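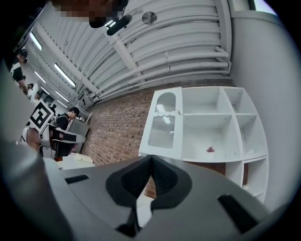

벽 쪽에 흰색 오픈 선반장.

보라우 제지공방 오픈데이 다녀왔어요! 작년부터 가고 싶다고 노래를 불렀는데 드디어 갔습니다. 11/02/2019 딱 하루만 하는 행사라서 신청 열리자마자 메일부터 보냈고, 답장이 안 와서 사흘을 끙끙 앓다가 겨우 확정 메일을 받았어요. 하마터면 못 갈 뻔...

공방은 센빌 역에서 내려서 강을 따라 한참 걸어야 나와요. 버스가 있다고는 하는데 저는 배차 시간을 못 맞춰서 그냥 걸었거든요. 은행나무가 반쯤 물들어 있고 강물 소리도 좋고, 걷길 잘했다 싶었어요. 다만 구두 신고 가시는 분은 말리고 싶네요. 마지막 언덕이 자갈길이에요.

건물은 1799년에 물레방앗간으로 지은 거라고 해요. 종이를 뜨기 시작한 건 그보다 한참 뒤고, 중간에 문을 닫고 비어 있던 시절도 길었대요. 지금 운영하는 지네트 바이 씨가 2000년에 들어와서 지붕부터 고쳤다고 하는데, 그때 사진첩을 보여주셔서 다들 우와 했어요. 지붕에 풀이 사람 키만큼 자라 있더라고요 ㅎㅎ

투어는 한 조에 24명씩이었어요. 생각보다 많죠? 좁은 계단을 줄줄이 올라가느라 앞사람 가방만 보고 걸었네요. 우리 조 안내는 아티에노 키뉴아 씨가 맡았는데 목소리가 정말 시원시원해서 맨 뒤에서도 다 들렸어요.

처음 본 건 원료를 푸는 곳이었어요. 면 헝겊을 잘게 잘라서 물에 불리고 두드려서 죽처럼 만드는 거예요. 손을 넣어봐도 된다고 해서 소매 걷고 푹 넣었는데, 차가워요! 정말 차가워요. 한겨울에도 이 물로 작업한다는 얘기를 듣고 갑자기 종이 한 장이 아주 귀하게 느껴졌습니다.

그다음은 종이 뜨기 시연. 발을 물에 넣었다가 들어 올리면서 앞뒤 좌우로 살살 흔드는데, 보고 있으면 별것 아닌 것 같거든요. 그런데 직접 해보니 한쪽은 두껍고 한쪽은 구멍이 숭숭... 제 옆에 있던 토비아스 씨(조에서 금방 친해진 분이에요)는 첫 장부터 너무 반듯하게 떠서 좀 얄미웠어요. 저는 3번 만에 그나마 네모난 걸 건졌습니다. 아티에노 씨 말로는 손목에 힘을 주면 안 되고 팔꿈치로 흔들어야 한대요. 말은 쉽죠!

건조실은 맨 위층이에요. 줄에 종이를 걸어두고 창을 여닫으면서 바람을 조절하는데, 날씨에 따라 하루면 마를 때도 있고 나흘이 걸릴 때도 있다고 해요. 냄새가 참 좋았어요. 젖은 나무랑 풀 냄새가 섞인 것 같은... 여기서 십 분쯤 자유시간이 있었는데 저는 창가에 서서 강만 보다가 다 썼어요.

점심은 마당에서 호박 수프랑 빵을 팔길래 사 먹었어요. 줄이 길긴 했지만 금방 빠졌고요, 빵은 추가로 더 살 수 있어요. 커피는 살짝 연한 편이라 진한 걸 좋아하시면 역 앞에서 마시고 오시는 걸 추천! 자르노라는 작은 카페가 역 맞은편에 있는데 아침 일찍부터 열어요.

오후에는 제본 시연이 있었는데 이건 신청 없이 그냥 들어가면 돼요. 이지키얼 킨케이드 씨가 실로 공책 묶는 법을 보여주셨고, 말씀이 느릿느릿하신데 손은 어찌나 빠른지 두 번째 매듭에서 이미 놓쳤어요. 다시 보여달라고 했더니 웃으면서 처음부터 다 풀어서 해주셨어요. 감사합니다 ㅠㅠ

매점에서는 편지지 한 묶음이랑 자투리 종이 봉투를 샀어요. 자투리 봉투가 진짜 알짜예요. 크기도 색도 제각각인데 책갈피나 작은 카드 만들기에 딱 좋고, 저는 벌써 몇 장 써버렸어요. 카드 결제는 안 되니까 현금 꼭 챙기시고요!

제가 뜬 종이는 말려서 우편으로 보내준다고 해서 주소를 적고 왔어요. 아직 안 왔는데, 오면 따로 올릴게요. 내년 행사 신청은 10월에 받는다고 하니까 관심 있으신 분들은 그때쯤 공방 게시판을 한번 들여다보세요.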